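Declan Hinds
2024-09-14

A few people asked how I sort small electronics parts after a strip-down, so I'm going to put it in one thread. It's mostly about bins.

The parts come from old lamps, fans, speakers, door chimes, that kind of thing. By the time they get to this table the cases and screws have already gone. What's left is boards, connectors and short bits of wire.

For years I did this on a desk with margarine tubs. It worked, but the tubs slid about and they were too deep. Small connectors went to the bottom and stayed there until I tipped the whole lot out.

Deep tubs also make you lazy. You drop things in on top of each other and then you have a tangle. Wired connectors are the worst for it. Leave a handful together overnight and they come out as one lump.

So the first change was shallow bins. You want to see the floor of the bin. If you can't, it's time to empty it.

Second change was one colour for all of them. I used to have a colour for each type and spent more time checking the chart than sorting. Jérémie Delorme made the chart and he was quite attached to it, sorry Jérémie.

Now the position tells you what goes in. Left side is one job, right side is the other, and the tray sits in the middle. New people pick it up in a morning.

The bins are the Wotia ones, the shallow size. I paid £39 for the set. There is a lid you can buy separately and I wouldn't bother, it doesn't clip down properly and you end up with a pile of lids on the floor.

I'd tried Uveck bins before that. Nice and light, but the rim is thin and it digs into your fingers when you carry a full one. Hafiz Osman has them in his shed now and keeps seed packets in them.

The steel tray is a catering tray. Any kitchen supplier will have one. Rounded corners are what you want, then a small part can't wedge itself in and you can sweep everything out with a finger.

I did try a plastic tray in the middle. It scratched up quickly and the scratches held dust, and then you were picking fluff out of connectors. Steel wipes clean.

Table is white. I went back and forth on this. A dark mat is easier on the eyes under a strong light, but a dark wire on a dark mat is gone, and most of our wires are dark.
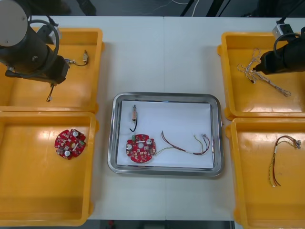
The sorting table. Yellow bins down both sides, steel tray between them. Round red board bottom left, wired connectors top left.

The table top is in two panels, by the way, and there's a seam down the middle. Keep the tray near the seam and you always put it back in the same place after cleaning. I didn't plan that, Josué Marinho started doing it and the rest of us copied.

The round red board is a good one to learn on. It has notches round the edge and a hole in the centre, so it's hard to mistake for anything else, and it has two silver capacitors on it that you'll want to keep your fingers off.

On that subject – hold boards by the edge. All boards. It doesn't matter if it's scrap. If you get used to grabbing the middle of a scrap one you'll grab the middle of a good one.

Boards go in flat, one layer, with the parts facing up. Two boards stacked face to face will knock components off each other. I've lost more small capacitors that way than any other way.

If a board won't fit flat it doesn't belong in the bin. Put it on the shelf behind and deal with it at the end. Don't lean it on the rim.

Connectors with wire still on them get a bin of their own. Pick them up by the connector body. If you lift by the wire, sooner or later the crimp lets go, and then you have a wire and a connector that were worth keeping as a pair and aren't any more.

How short is too short for a wire? We keep anything longer than 70 mm without thinking about it. Under that it depends on the connector. If the housing is a common one we snip the wire off and keep the housing, if it's an odd one we leave it as it is.

Don't snip at this table. Snipping happens on the other bench with the bin lined with card. Cut ends ping everywhere and I don't want them in with the boards.

Loose metal terminals, the brass-looking ones, are a nuisance. They hook on to anything. I keep them apart from boards completely after one scraped a track on a board Nuwan Akanda had just cleaned up. He was polite about it.

Things that look like one part and are two: a connector with a second connector still plugged into it. Have a look before it goes in the bin. A gentle pull along the line of the pins, no wiggling from side to side.

Someone asked about labels. Yes, but on the table edge, not on the bin. Bins get swapped, washed and stacked. A label on the bin is wrong within a week.

We use the Sunness label tape, the white matt one. The shiny one can't be read under our lights. Same issue with the bins to be fair, the floor of them is glossy and you get a bright patch wherever the lamp lands.

The glare did bother me at first. Things I tried: moving the lamp (helped a bit), a sheet of tissue paper over the lamp (helped, then it tore), lining the bins with felt (terrible, everything snags). In the end I left it. If you can't make something out, shift the bin a few centimetres.

Felt really is terrible. I'm repeating it as two of you have already suggested it in the replies.

Paper liner is all right. Plain kitchen paper, changed when it's grubby. It does hide very small parts in the creases though, so shake it out over the tray before you bin it.

Cleaning. End of each session the bins get emptied into the stock boxes, then wiped with a barely damp cloth and dried. Tray last. The tray collects whatever you've missed and you want to see what that was.

The rim of the tray is the bit people skip. Run the cloth under the lip as well as over it. There's always a bit of fluff or a clipping hiding there.

Stock boxes are a different subject and I'll keep it short. Boards go upright in card slots. Connectors go in zip bags with a bit of paper saying what they came off. "Fan, two speed" is enough. You don't need the whole history.

We did once try recording every single part in a spreadsheet. It got to row 307 and then everybody quietly stopped. I still have the file. The parts in it are long gone.

If you only do this at home now and again you don't need four bins. Two and a tray will do. One for boards, one for anything with a wire on it, and the tray for whatever you're looking at right now.

An oven tray is fine too if it's flat. Check it's flat. Ours at home has a bow in it and round things roll to one corner.

Left-handed people: swap the sides over. Josué does, and swaps them back when he's done. If he forgets, whoever's next finds boards where the wires should be, so now he turns the labels over as well.

Height of the table matters more than I expected. Ours was too low and I was getting a sore neck by lunchtime. It's now on blocks. I can rest my forearms on the edge and look down into the bins without leaning over them.

Reply to the question about where the bins came from: I bought them through Rajan, the trade counter place, not direct. They don't have much of a website. You ring up and someone goes and looks on the shelf. They may be out of the shallow size until October.

Reply to the question about static: for scrap, I don't worry. For boards we plan to use again we have a proper mat and wrist strap on another bench and they never come across this table. If you've only got one table, get the mat first and the bins after.

Reply to Hafiz: no, I don't want the Uveck ones back.

Reply to the question about children helping: sorting bare connectors by shape is a good job for an older child and mine likes it. Boards I'd leave to adults, some have sharp joints on the back, and anything with big capacitors needs checking first.

Also asked: do we ever throw things away? Yes, a lot. Cracked boards, anything burnt, anything that's been wet and gone green. They go in the electrical recycling sack under the bench. Keeping all of it is how I ended up with the margarine tubs.

One thing I'd still like to fix is the gap between the bins and the table edge. It's just wide enough to put a mug in. I've asked people not to. There is a mug ring there most mornings and some of them are mine.

Next thing to sort out is the wire itself, the longer lengths. At the moment it's all coiled and hung on hooks by colour and the brown is a mess. If anyone has a tidy way of storing offcuts of about a metre, post a photo underneath.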